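Preparing a Work Table for Sorting Donated Items

Departments that receive donated household goods at the Barnell Center are asked to set up their sorting tables in the same manner. A consistent layout allows staff to move between tables without further instruction. Please allow two hours for the first setup.

What you will need

Brown kraft paper on a roll
Painter's tape in one color, at least 100 feet
A tape measure and a pencil
Scissors
Index cards for category names

Step 1. Clear and wipe the table

Remove all items and wipe the surface with a damp cloth. Allow it to dry fully. Paper laid over a damp surface will wrinkle, and tape will not hold at the edges.

Step 2. Lay the paper

Unroll the paper along the length of the table and fold the ends under. If one width does not cover the table, lay a second sheet with an overlap of 2 inches. Smooth the paper from the center outward, then tape the underside of each fold.

Step 3. Mark the sections

Measure the table and divide it into rectangles of a size suited to the goods expected. Kitchen items need larger sections than books or linens. Draw light pencil lines first and correct them before any tape is applied. Press each strip down from one end to the other - do not stretch it, as stretched tape lifts within a day.

Blue tape on brown paper remains easy to see from a standing position.
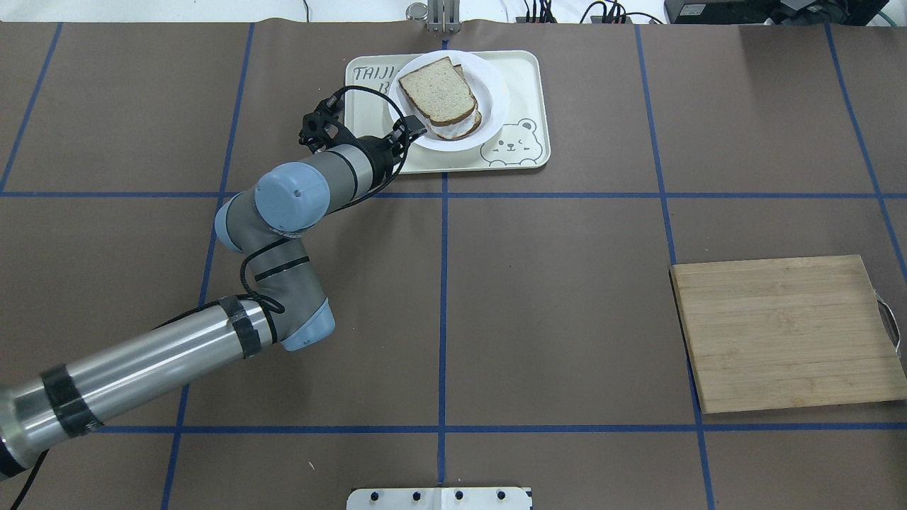
Step 4. Assign categories

Write one category on each index card and place the card in the upper corner of its section. Leave one section without a card for items that require a decision by the supervisor.

Step 5. Begin sorting

Work from one box at a time. A table of standard size can process some 200 small items before the sections need to be emptied. Fragile goods should be wrapped and moved to the shelves as soon as they are recorded.

Replacing the paper

Paper should be replaced when it is torn or stained. Remove the tape slowly, at a low angle, and discard it separately. Requests for additional rolls may be submitted to the supply desk before noon.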